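Riken Newsletter
Workplace Notes, November

Switching the kitchen to reusable cups: what the deposit terms cover

The break room on the Grodau side moves to deposit cups on Wednesday. Cups and lids are supplied by Posex and washed off site. The deposit is $2 per cup, charged to your badge at the counter and credited when the cup is scanned back in. Lids carry no separate deposit, but a cup returned without one is logged as incomplete and the credit is held until the lid is matched.

Cups not scanned within 72 hours are billed as sold. The clock stops on weekends and site holidays.

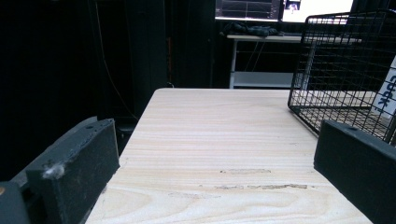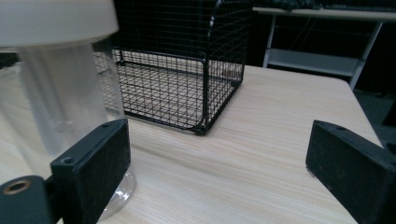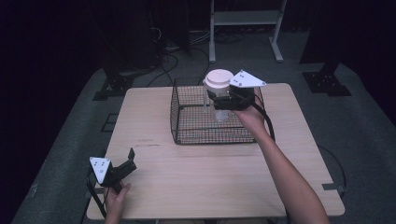
Mitiku Beyene wrote in to object to the 72-hour limit, noting that field staff who leave for the Zeleke site on a Monday are often not back at a return point until the end of the week. Under the current terms they would pay for a cup they fully intended to bring back. Beyene asked for either a longer window or a return point at Zeleke.

The supplier contract fixes the window for the first 30 days. After that it can be changed by written request, and a request has been filed. Until then, field staff can ask the counter to mark a cup as "extended" at checkout. The mark has to be added before the cup leaves the building; it cannot be applied afterward.

Other terms:

Rinse cups before return. Do not stack them with lids on.
Maximum fill temperature for hot drinks is printed on the counter card.
Cracked cups are credited in full if handed in at the counter. Do not put them in the return rack.
Paper cups stay available for visitors until the current stock of 100 sleeves is used up. No reorder is planned.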